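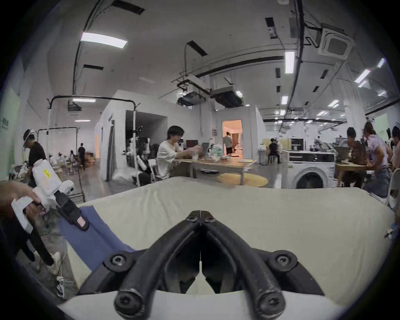
The Good Blue

My grandmother's house in Pidbridge had been sold for eleven days before any of us thought to ask about the linen cupboard.

I say any of us, but it was Maja Chmielewska who asked, and she wasn't even family, strictly speaking. She had lived across the lane for so long that she had her own hook by our back door and her own opinion about our gravy. She rang me at work, which she had never done before, and said, "Nneka, have you emptied the upstairs cupboard, or are you planning to leave all that to the new people?"

I hadn't emptied it. I had done the kitchen and the shed, and my cousin Oluwatosin had taken the piano away on a trailer borrowed from his neighbour, with two mattresses round it and a great deal of shouting. I had walked past that cupboard door on the landing every day for a week with a box on my hip. I suppose I thought of it as part of the wall.

So on the Saturday I drove out again, the long way, past the Brindel turnoff and the orchard stall where you leave your coins in a jam tin. It was January and hot enough that the steering wheel had to be held with the tips of my fingers. Maja was already sitting on the back step when I pulled in, with a thermos of tea between her feet and her good scissors in her apron pocket. I never did learn what she thought we'd need the scissors for.

The cupboard was deeper than I remembered. Gran had been a Chukwu before she was an Afolabi, and her sister, my great-aunt Morenike, used to say that a Chukwu woman would sooner run out of bread than pillowcases. There were sheets in there that had never been on a bed. There were tea towels from towns that I'm fairly sure she never visited, and a christening gown rolled in tissue, and a tablecloth so heavy that Maja and I had to take an end each, like men with a canoe.

"Now," said Maja, when we had most of it out on the landing carpet, "where's the good blue?"

I knew what she meant at once, though I hadn't thought of it in twenty years. The good blue was a blanket. It came out when somebody was sick, and only when they were properly sick, with a temperature, because Gran did not hold with bringing it out for a sniffle. You'd be put on the couch in the front room with the curtains half drawn and the radio down low, and she would come in with it folded over her arm like a waiter. I had it for the measles. Oluwatosin had it for his tonsils and then, the next winter, tried to get it for a stubbed toe, and was sent outside to feed the chooks.

It wasn't in the cupboard. We looked through everything again, and then we looked in the places things go when they aren't in the cupboard: under the beds, behind the hot water tank, in the big trunk that turned out to have nothing in it but my uncle's cricket pads and a smell. Maja went very quiet. She sat down on the top stair and poured herself what was left of the tea.

"I had it once," she said. "Did she ever tell you that?"

She hadn't.

"The winter after Piotr died. I wasn't sick. I just didn't get up. Your grandmother came over the lane in her slippers, in the rain, and put it on top of me and went home again. Didn't say a word, and you know what she was like, she'd talk to a gatepost. Next day she came back with soup. I had it five weeks and she never asked for it."

I sat down beside her. The stairs in that house were narrow and we had to sit a little sideways, her shoulder against mine. From there you could see through the landing window to her place, with the washing out and the dog asleep in the one bit of shade.

"And when you gave it back?" I asked.

"I washed it and ironed it and brought it over, and she took it off me at the door and said, 'Well, that's that, then,' and asked whether I wanted plums."

We laughed for a good while over that. It was so exactly her.

The rest of the afternoon went the way those afternoons go. We made a pile for the church and a pile for the tip and a much too large pile for me. I found the receipt for the tablecloth pinned to its hem, from Garba the draper, who'd shut up shop before I was born. Maja took four pillowcases and pretended she was only taking two. By the time we had swept the landing the light was coming in low and yellow, and there was nothing left to do but lock up.

It was Oluwatosin who found it, as it happens. He rang me on the Sunday night, sounding like a man who had been caught at something.

"You know those mattresses I put round the piano?" he said. "The old single ones, from the sleepout? Well, I was going to drop them at the tip, and one of them felt lumpy, so I had a look inside the cover."

She'd zipped it in there. None of us could tell you when, or what for. His wife, Embla, thinks it was to keep the moths off, and Embla is a sensible person who's usually right about moths. I think Gran may have put it on the sleepout bed for someone, slid it inside to save it from the dust, and meant to come back for it. She meant to come back for a lot of things, near the end. There was a pot of marmalade on her windowsill with the label half written.

He brought it to me the following weekend. It's smaller than it was. The satin has gone from one edge and there is a darn in the middle, in a wool that doesn't match, done in the tiny cross stitches she used on our school socks. I washed it by hand in the bath and dried it flat on the lawn, and the whole time I was hanging over it like a hen.

Then I drove out to Pidbridge, past Brindel, past the jam tin. The new people had painted our front gate green. I parked on the other side of the lane and took the blanket off the back seat, folded over my arm, and Maja opened the door before I could knock. She had a cold, she told me. It was nothing, only a sniffle.

"Sit down," I said. "I'll put the kettle on."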